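2023-05-09
by the author of the Wengate stories

The last bus to Wengate left at eleven, and my father was not on it. I waited at the stop with his good coat over my arm. He had asked me to bring it, because in October the wind comes down from the hills and he was always cold after the ferry.

The driver knew me a little. "Maybe he stayed in Urkbridge," he said. I answered that my father never stayed anywhere. The driver closed the door and I walked home along the canal.

In the house I did not light the lamp. I put the coat over a chair, then I took it again and looked in the pockets. I found a ticket for the ferry, number 248, and a letter with 600 crowns folded inside it. The letter was from a woman in Stolora. She wrote that the room was ready and that the window looked on the sea, as he had wished.

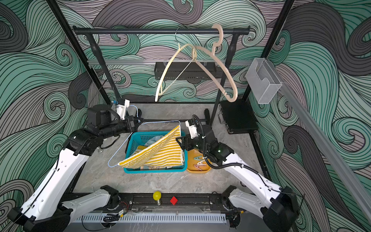

I read it two times. I was not angry, and this surprised me. For 8 years, since my mother died, he had cooked the same soup and sat in the same place, and I had believed that he was content with it.

In the morning I brushed the coat and packed it in brown paper. At the post office the clerk asked if there was anything of value inside. I thought of the money, which I had put back where it was.

"Only a coat," I said, and I wrote the address in Stolora very clearly, so that it would arrive before the snow.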